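Ticket 27 – Left gripper stops tracking near the table edge
Project: Ruron table tasks
Opened: August 1, 2022
Status: open, waiting for Nilton 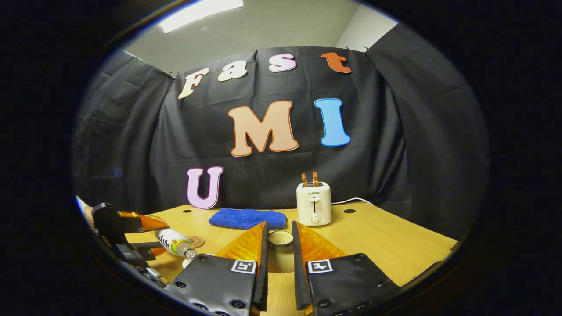
The left hand gripper loses its position during the breakfast task, always when it is low and close to the table. The right one keeps its position for the complete run. I first thought the markers were dirty, so I cleaned them with alcohol, but the fault came again. The layout is our usual one, with the toaster on the right, the white cup in the middle and the bottle lying on its side at the left. Position is lost when the left gripper goes down to the bottle.

What I tried:
Restarted the tracking service. No change.
Changed the USB cable of the left unit. No change.
Lowered the exposure from 3,000 to 2,000. A little better – 6 failed runs before, 4 after, same number of runs.
Went back to the software version from April. Worse.

The log says "marker pose rejected" and then the position jumps to the last good value. In the Dellska room the same unit had no fault, so I suspect the ceiling light here.

Question to Farquharson support: can we set the rejection limit for each hand separately? I did not find it in the manual. Until you answer we record with the right hand only.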